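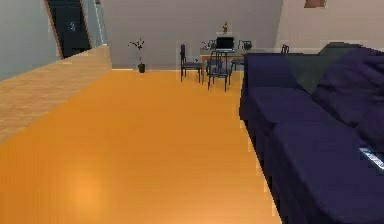
Orange wood floor, with the sandy ledge running back along the left.

29 November 2020
Sump float rig, second run

Stopped the counter at 2,034 cycles. The plan said to keep going until something failed, and something did, though it was the bucket.

Where we are, for anyone picking this up cold. The Zidmont basement has a Rukatau pump with its original tethered float, the kind that swings out on a cord like a tired fishing bobber. In July it hung up against the pit wall and the pump sat there, perfectly healthy, under a rising pit. The owners would like it not to do that again. So would I, having carried the carpet out.

On the rig now: the old tethered float on channel A and a Baltier vertical float on channel B. Both are wired to relay boxes, no pump load on either. I know that makes it easy on the contacts. Contacts are next week's problem, this run is about sticking.

Results so far

Channel A hung up 6 times. Four of those were the cord wrapping around the discharge pipe, and the other two I didn't see and can only say the counter skipped and the high water buzzer went off while I was eating. The cord has taken a set from years of being bent one way. Warm water from the kettle relaxed it for an hour, then it went back to its old habits.

Channel B hung up zero times in clean water. I was ready to write a very short report. Then I tipped in a cup of the gray silt from the Zidmont pit (labeled jar, bottom shelf, please stop moving it next to the coffee) and channel B started dropping late. It still dropped. The rod gets a film on it and the float rides down in little jerks, so the switch opens lower than it should. Wiped the rod with a rag and it behaved again.

So the fancy one likes to be clean and the cheap one likes to have room. Neither describes a sump pit.

The bucket split down one side near the end of the run. The floor drain took most of it and my left shoe took the balance. The replacement should be the heavier feed tub from Nowakowski, which costs more than the float we are testing.

Things I got wrong

Set the tether too long for the first 200 cycles, so those don't count toward channel A. Took them out of the hang-up tally above. They are still in the raw counter sheet with a line through them.

Had the two relay boxes swapped for part of the morning. Found it because the old float was suddenly doing beautifully. Relabeled both in paint marker.

Measured the turn-off level from the rim of the bucket and then from the floor, on different pages. Everything from here on is from the floor of the bucket. If you find a number in this book that makes no sense, add the height of the bucket and see if it improves.
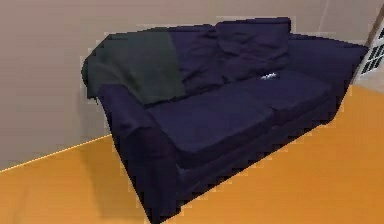
Next run

Put a plastic sleeve around the discharge pipe and see if the cord still grabs it.

Shorten the tether by 2 inches, no more, or the pump will short cycle.

Silt from the start on both channels. Stir before each block of cycles, the stuff settles like concrete.

Wire a real pump load to channel B.

Ask Nowakowski if the Baltier comes with a longer rod. The catalog page lists one and then shows a picture of a faucet.

Leaning toward fitting both in Zidmont, the vertical float on the main pump and a separate high water alarm mounted well above it, battery powered, loud. The buzzer on the rig would do. It got me off my sandwich.

Tub needs ordering before anything else. Mop is drying over the bench vise.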